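The Janus arm had fitted 450 processors at Pereyra without bending a pin. On the next one it stopped above the board and gave fault 36, which the Gramavum manual listed only as "reserved".

I cleared it. It came straight back.

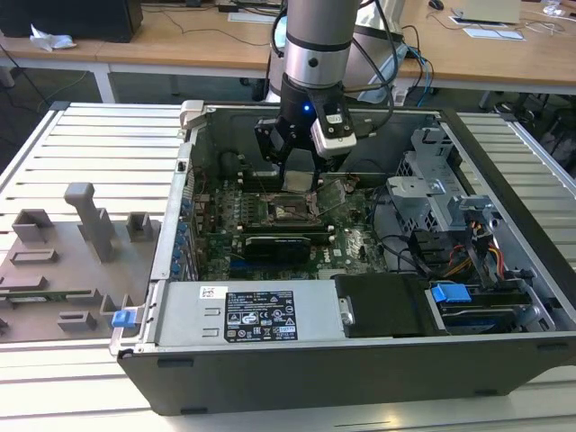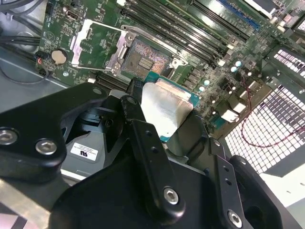

Fault 36 meant the arm no longer knew how hard it was squeezing. I found that out from Vonen, after a long wait on the phone. They told me to press release and stand clear. I looked at the bare pins in the socket, and at the chip held just off to one side of them, and asked what would happen if it dropped. The line went quiet – then they said the grip might also close.

I hit the emergency stop instead and fetched a foam tray from the stores. It took me until the end of the shift to work up to turning the first screw.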